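# Chamado: parada de proteção durante tarefa com tecido, célula da janela (Jomthorpe)

Aberto por: Iresha Khan
Responsável: Kumudini Miah
Estado: resolvido, com uma pendência

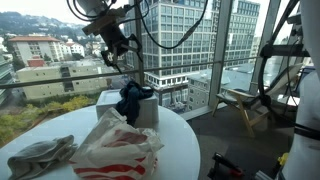 **Problema.** O braço entra em parada de proteção quando a garra desce para pegar o pano na borda da caixa. O registo do controlador Jerama mostra sempre o mesmo código, 17, "limite de força". O outro braço não regista erro.

**Primeira análise (Iresha).** Eu pensei que o limite estava baixo demais e quis subir. A nossa regra interna não permite mudar um limite de segurança sem nova avaliação de risco, por isso não mexi. Peço confirmação se procedi bem.

**09:40, Kumudini.** Procedeu bem. Por favor, não altere nada na página de segurança, nem para teste. Verifique:

1. A carga útil declarada é a da garra montada agora?
2. Os cabos têm folga em toda a descida, também com o punho rodado?
3. Há objetos no chão dentro da zona marcada?
4. Qual é a velocidade de aproximação no programa?

**11:15, Iresha.** Respostas:

1. Não. Estava declarado 400 g, valor da garra antiga. Pela ficha da Illance, a atual tem 500 g sem os suportes.
2. Com o punho rodado até o fim, um cabo fica esticado.
3. Sim, uma ferramenta preta e vermelha perto da mesa. Também a cadeira de madeira fica muito próxima do segundo braço.
4. 100 mm/s, conforme o procedimento.

**11:50, Kumudini.** O ponto 1 pode explicar o código, mas o ponto 2 também puxa a leitura da força. Corrija os dois separadamente e teste depois de cada um, senão não sabemos qual foi a causa. Pese a garra com os suportes e anote o peso na folha Sheikh. Ferramenta e cadeira saem antes de ligar os motores.

**15:20, Iresha.** Feito nesta ordem: zona livre, carga corrigida, teste. A parada ainda aconteceu, mas mais tarde na descida. Depois refiz a fixação do cabo com mais folga e a tarefa terminou sem código. Os limites de força são os mesmos de antes.

**Pendência.** Falta acrescentar à lista de troca de garra a linha "atualizar carga útil e rodar o punho até o fim, a olhar os cabos". Kumudini revê o texto em agosto, junto com a avaliação de risco da célula.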